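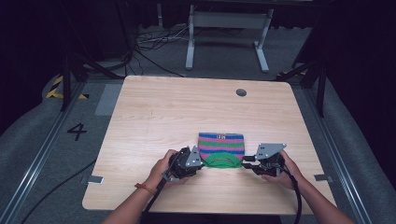

Folding small knits is one of those chores I put off all winter and then end up enjoying once I sit down to it. Baby and toddler sweaters are slippery little things, though, and they don't fold the way a T-shirt does. The ribbing wants to curl, the body wants to stretch, and if you rush, you end up with a lump. I always begin with the ribbed or solid-color edge, and on a striped piece like this one, with its blue, pink and green bands and that bright green section at the bottom, you have a lovely built-in guide. Take hold of the green on both sides and ease it flat before you touch anything else.

First, though, clear yourself a good stretch of table. I used to do all of this on the bed, and the blanket grabbed at the stitches and pulled every fold crooked. A smooth, bare surface lets the knit slide where you want it. Wipe it down and let it dry completely, and run your palm over it to feel for crumbs or rough spots that might snag the yarn.

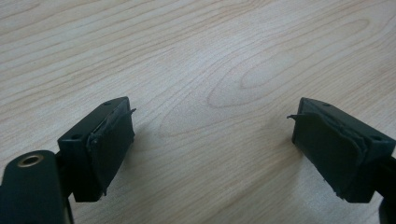
Once the table is ready, lay the sweater face down and smooth it from the middle outward with flat hands. Please don't tug! Pat it, the way you'd pat out biscuit dough. Bring one side in toward the center, lay the sleeve straight down along the body, and then do the same on the other side. Look at your stripes as you go. If the bands line up where the two layers meet, your fold is square, and if they drift, lift that side and lay it down again.

Cuffs and hems come next, and they're the fussy part. Ribbing likes to roll over on itself, so pinch just the very edge, lift it a little, and let it unroll under its own weight before you set it down.
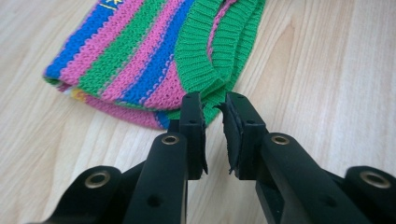 Then fold the bottom up to the middle, and fold once more to meet the neckline. You should have a soft little bundle that stands up by itself in a drawer. I've done mine this way ever since we moved to Trurkolbridge, where the dresser drawers are 8 inches deep and stacking was hopeless (I could never find the one on the bottom).

For long storage, say from spring until August, wash everything first and tuck it into a cotton bag, with no more than 2 sweaters on top of each other. Give the whole lot 30 minutes of airing before anyone wears them again.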